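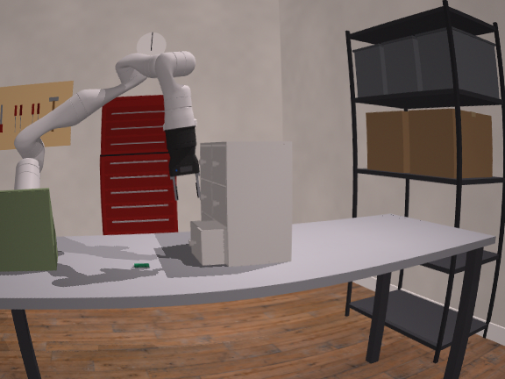

Our project asks how the color of walls and floor changes the way students feel about a study room. We started in April, after Ailbhe Mulcahy told our class that the reading room in the Brendel building is half empty most evenings. The walls there are dark green, and many students say they feel tired after one hour. We wanted to test a calmer pair of colors, so we compared it with mottled beige-gray walls over a brown wood-plank floor, and a pale gray workbench as the main furniture. Khang Đồng preferred white walls, but we had time for only 2 rooms.

Method

We made a short form with five questions and sent it to 900 students. Each person looked at both rooms on a screen and gave marks for comfort, light and concentration. Hưng Tăng and Lộc Lại collected the answers, and I checked them on Saturday. We received 393 complete forms. We removed the forms where all marks were the same -- our teacher advised this.

Results

The beige-gray room got better marks for comfort and light. For concentration the difference was very small, and we can not say which room is better. In the free comments, 99 students wrote about the floor. Most of them liked the brown color and called it "warm", but several found it old-fashioned.

Problems

A screen does not show color exactly, and every student used a different one. We also did not ask about the time of day. Thiện Võ thinks that evening users would answer differently, and he will repeat the form with them next term.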